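Why does the spoon pot have holes in it?

Look on the worktop in almost any kitchen and you'll find a pot full of spoons. Grown-ups walk past it forty times a day and never give it a thought. We think it deserves a harder look, because people say a lot of things about spoon pots and some of them don't stand up very well.

Claim one: the holes are for decoration

We doubt it. Patterns are usually put where you'll see them, and the slots in a spoon pot are often low down, near the table. That's an odd spot for showing off.

Think about what happens after washing up. A spoon comes out of the sink with drops of water clinging to it. Stand it in a pot and gravity pulls the drops downwards. In a jam jar they have nowhere to go, so they sit at the bottom in a small, grubby pool. In a pot with slots the water can trickle out, and air can get in. Moving air helps water turn into vapour, a change called evaporation.

So slots are for draining. But be a bit suspicious of anyone who tells you a slotted pot keeps itself clean. It doesn't! Crumbs and slimy bits get stuck in the gaps, and somebody still has to scrub them.
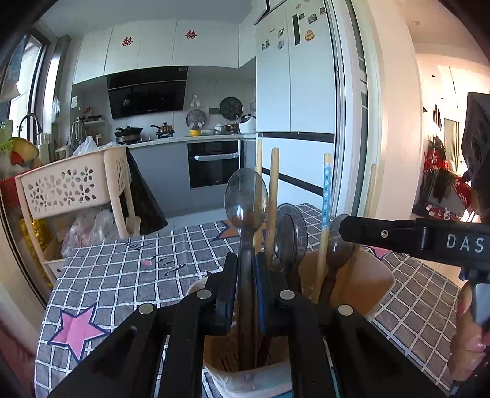
A beige plastic holder with slots at the bottom front. Chopsticks and big spoons share the space.

Claim two: wood is dirty and plastic is clean

You may have heard this one from an aunt or a neighbour. It sounds sensible. Wood is full of tiny tubes that once carried water up a living tree, and those tubes can still soak water up. Plastic doesn't soak up much at all.

But a plastic spoon covered in old gravy isn't clean, and a wooden one that has been washed and dried properly is fine to cook with. Scratches matter too. Food can hide in a scratch whatever the spoon is made of. A deep crack in a wooden spoon is a good reason to stop using it.

What wood really dislikes is standing in a puddle. It can swell, split or grow mould. That makes the slots more useful to a chopstick than to a plastic ladle.

Claim three: always store them handle down

Sometimes. With the handle down, you can see which spoon is which, and the wide end doesn't fill up the pot. The trouble comes when you grab one. If your fingers close on the part that goes into the soup, you've put your germs there. Wash your hands first, or pick it up lower down.

Sharp knives are a different matter. They don't belong point up in an open pot, and that's one rule we won't argue with.

Claim four: you need a special pot

The Vollitz kitchen shop in Marcombe will sell you one, and very nice it looks. We aren't convinced you need it. Any steady pot with drainage will do the same job. Steady is the important word. Long spoons are top-heavy, so a light, narrow pot may tip over when you pull one out.

Test it yourself

Don't take our word for any of this. You need 2 clean yoghurt pots, 2 wooden spoons and a saucer. Ask an adult to make a few holes in the bottom of one pot, then stand that pot on the saucer.

Dip both spoons in water, put one in each pot handle down, and leave them on a windowsill for 57 minutes. Then feel the end of each handle. Is one wetter? Look for water in the pots and in the saucer as well.

Now be sceptical about your own result. Did both spoons start off equally wet? Was one pot nearer the sun? Swap the spoons over and try again. If the answer changes, you've got more testing to do.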